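Regras antes do braço

Na Volleris, nenhuma tarefa de manipulação passa para o equipamento real sem cumprir antes uma lista curta de ensaios em simulação. O documento interno tem 15 páginas e foi revisto em março de 2020. A primeira regra trata de recipientes: a pinça entra pela abertura, nunca por cima de uma divisória, e a distância até a borda fica registrada em cada tentativa. 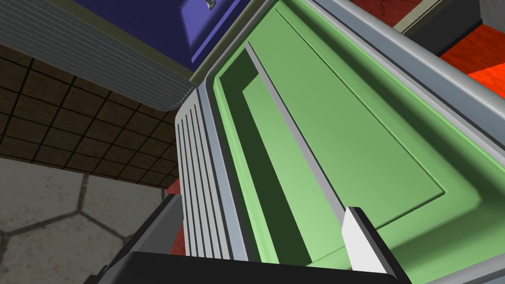 Objetos planos

Uma fotografia deitada sobre uma superfície é um caso difícil – quase não há altura para os dedos pegarem. A norma pede dedos abertos na aproximação, velocidade reduzida nos últimos 30 milímetros e parada imediata se a força passar do limite. São exigidas 754 tentativas por tarefa, com a posição do objeto variada entre uma e outra. As falhas ficam no relatório com o mesmo destaque dos acertos.
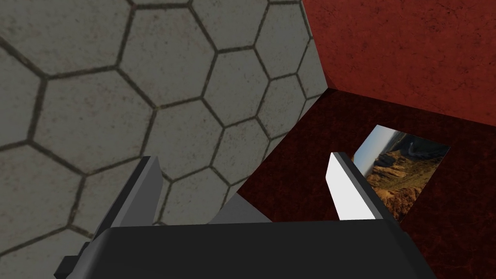 Leidy Tamayo discorda do número fixo. Para ela, uma tarefa simples se resolve com menos, e uma difícil pediria cerca de 3000 tentativas antes de qualquer liberação. A próxima revisão, prevista para julho, deve tratar do assunto. Até lá, vale o texto atual.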